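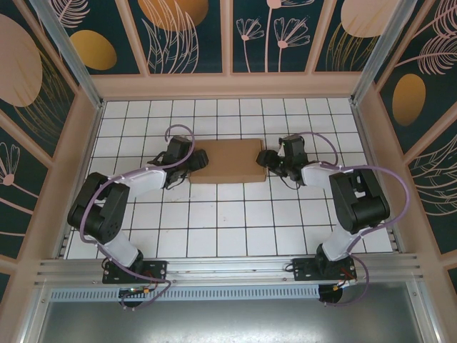
Keeping Tilotard running took more of my year than programming it did, and I want to use this section to say how the cell is set up and what I do to it between sessions. The work in the rest of the paper is all two-handed handling of light, flat things, and the cell was laid out for that from the beginning. Both arms bolt to one aluminum rail across the front and reach in over a floor of white tiles, with the work set down between them, as the shallow cardboard box is in Figure 4. The purple cables are left in loops over the grippers and out past the joint assemblies, and I'll come back to those loops in 3.3 - they were behind a good share of our lost afternoons!

January | Posted by the Tilotard bench, Ratby | 7 min read
279 shares | 119 comments

3.1 The rail, and why I start there

I used to start every checkup at the grippers. That's where the trouble shows up, so that's where you look first. You see a finger land a little to one side of the edge it was meant to meet, and you go straight for the finger, take it off, put it back on, and run the pick again (I did this for weeks). Sometimes it even got better. What I'd really done was bump the arm back into place while I was leaning on it.

These days I start with the base plates. Power off, arms parked and supported, and then I put a hand on each base and try to rock it front to back and side to side. Any give at all means the plate comes loose on purpose, gets wiped underneath, and goes back down. Grit gets into the rail grooves. Ours comes mostly from cardboard, which sheds a fine brown dust that you don't notice until you run a cotton swab down a groove. A tiny bit of it under one side of a base plate tips the whole arm, and by the time you're out at the gripper a tiny tip is a big miss.

Tighten the plate screws in a cross pattern, a little each time around. We mark each one with a paint pen afterward so a glance is enough to tell if it has crept. I know paint marks sound fussy, but they've saved me more time than anything else in this section, and they cost next to nothing.

One more thing on the rail. Don't lean on it. It makes a very handy armrest when you're reaching into the back of the cell, and I've caught myself doing it so often that I now do the back work from a stool.

3.2 The floor as a ruler

We get a lot of use out of the tiles. A grid you can see from anywhere is a free ruler, and I'd pick a tiled floor again over a plain one even though the grout lines bother some of our edge finding (see Section 5 for how we deal with that). When I teach the arms where the floor is, I drive each one to a handful of grout crossings, lower it until a slip of paper just drags under the fingertip, and save the pose. Ellery, our control program, takes the saved poses and fits a flat surface through them. If the leftover error is small, I accept it and move on. If it isn't, I go back to the bases, and nine times out of ten that's where the problem is.

The paper slip matters more than I thought it would. I tried doing it by eye with my cheek down on the floor, and I tried reading the motor current for a bump on contact. Both worked some days. The paper works every day, and a new person can learn it before lunch. Use the same paper each time. We keep a stack of slips cut from one sheet in a drawer at Ratby, and I get a bit short with people who use them for notes.

A full floor check on both arms takes me 90 minutes when nothing is wrong. Our first plan had it happening every morning, and of course it didn't happen every morning. The rule we settled on is easier to live with: full check after anything is unbolted, short check (two crossings per arm) before a recording session, and otherwise leave it alone. I'd like to tell you the short check catches everything. It catches a shifted base very well and a worn joint quite badly, so we still get surprised now and then.

Clean the floor before either one. Glass cleaner on a cloth, never sprayed straight into the cell, and go along the grout lines as well as across the tiles. Then let it dry all the way. I've taught a floor that was still damp, with the paper sticking wherever it touched, and I had to throw the whole set of poses out.

3.3 Cables

OK, the loops. A cable that's too short pulls on the gripper at the far end of the arm's reach. A cable that's too long flops down over the work, gets in front of a camera, or hooks on something on the way back. Between those two there's a length that behaves, and I found it by trial, over a long stretch of trials that I wouldn't wish on anyone.

The method, if you want to skip the stretch: put the arm in its farthest pose, turn the wrist to the end of its travel, and leave enough slack that the loop still has a soft curve to it. Tie it down at the joint assembly but don't cinch it. Then fold the arm all the way in and see where the extra goes. You want it to swing up or out, away from the floor. If it swings down, rotate the tie a little and try again. Do the two arms separately. They face each other, so a cable run that's fine on one may need to be flipped on the other, and I got caught by that on the very first build.

We buy ours from Wemutton, in a soft jacket that takes a tight bend without getting stiff. We did try a cheaper kind. It was fine for the power side and no good at all for the data side, where we'd lose a servo for a moment in the middle of a move and the arm would sag and then snap back. That fault was maddening to chase. It came and went with the pose, so the arm always passed its test on the bench and failed in the cell. If you have a servo that drops out in one pose only, wiggle the cable in that pose before you order a new servo. I ordered two servos first. They're still in their bags.

3.4 Fingers and pads

The fingers are the part I treat as throwaway. They take all the knocks, and I'd much sooner see a finger crack than a gearbox strip. So the fingers are made to be cheap, and I swap them before they look bad enough to need it. The log goes by closing cycles. At 1000 cycles a finger gets pulled and looked over under a lamp, and if there's any whitening or a hairline anywhere near a corner, it goes in the bin.

For the check on the machine itself I open the gripper, point it at clean floor, and pull up the wrist view in Ellery. 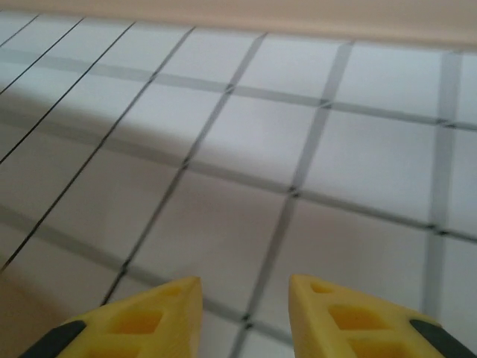

I save one still from that pose at the start of every session and flip between the new one and the last one. It's a crude test and I love it. A finger that has slipped on its screws jumps when you flip, even when the slip is too small to feel with a thumbnail. A camera that has been nudged makes both fingers jump together, so you can tell the two faults apart without getting out a single tool. Lighting does shift through the day, and shadows move with it, so I try to go by the outline of the fingers and ignore the rest. A blurry still is fine for this as long as both stills are blurry in the same way. Don't refocus between them.

Pads are a separate job. Rubber picks up dust and goes slick, and a slick pad on cardboard gives you a slow slide that's easy to blame on the grip force setting. Please don't turn the force up! Wipe the pad with a barely damp cloth, wait, and try the same pick again. When wiping stops helping, replace the pad, and replace it on both fingers at once. One new pad and one old pad will pull a thin box around in the grip, and then you're back to chasing a base plate that was never loose.

I should own up to a mistake with glue here. Early on I fixed pads with a fast glue that set hard, and getting an old pad off meant scraping, and scraping meant a new finger. Double-sided tape holds well enough for the light loads we use. It does creep when the cell gets warm in the afternoon, so I press the pads down again after the midday break. A heavier job would need something better, and I don't have a good answer for that yet.

3.5 When something gives way mid-session

It will, so have a routine. Ours is short. Stop both arms, even if only one of them is in trouble. Take hold of whatever they're holding before you cut the power, as the arms go limp and the load goes with them. Write down the pose from the Ellery screen before you touch anything. I skip that last one when I'm annoyed and I'm sorry every time, as a pose is often the only clue to a cable fault.

Then work from the rail outward: bases, joints, cables, gripper, fingers, pads. It feels slow when you're sure you already know the answer. Recordings made on the day of a fault are set aside and only let back in after a short floor check passes on both arms, and the ones that didn't make it back are left out of every result in Section 4.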